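Budget night in Garnilville, and I stayed for all of it

I finally did it. After years of reading the summary in the paper, I went to the Garnilville town council budget hearing on Saturday and sat through the whole thing, and I loved it (yes, really!).
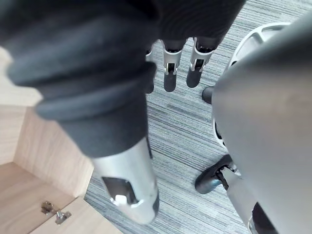

The big item was the bus link to Castamton. The draft cut it to two runs a day, and people came ready to talk. Every speaker got 90 seconds, and you'd be amazed how much a person can fit into that when they've practiced in the car.

My favorite part was watching the members work through the amendments line by line – out loud, with the clerk reading each one back. It's slow, but you learn so much!
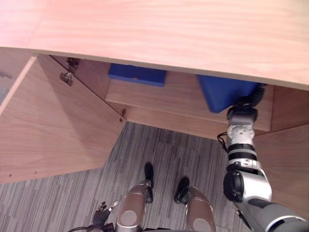
One amendment moved $2000 out of the printing line to keep the early bus going through September. A small amount, and they argued over it longer than the entire Naseri Park repaving.

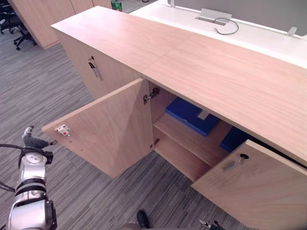

The full budget binder is public, by the way, and you can ask to read it at the town office. I'd love to see it treated like that long, low cabinet with one door standing wide open and its neighbor shut – well, with both of them open. Right now the spending tables are easy to get, but the staff notes take a written request.

I posted a quick version of this on the neighborhood page and the replies came fast. 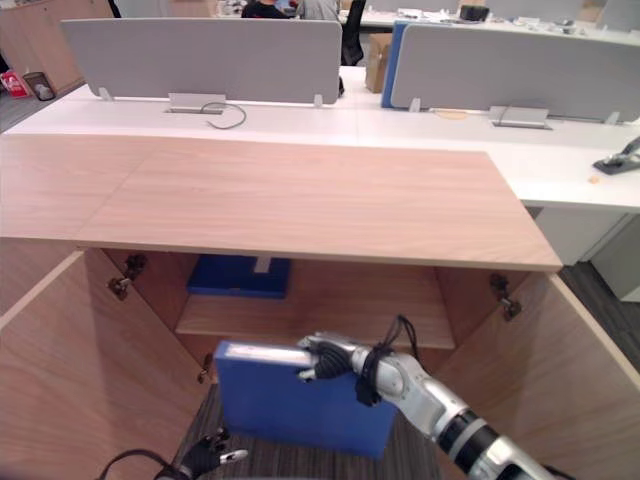

Monia wrote that the early bus is the only one that gets her to work on time, and that she'll be at the second reading with her whole street. I'm saving her a seat!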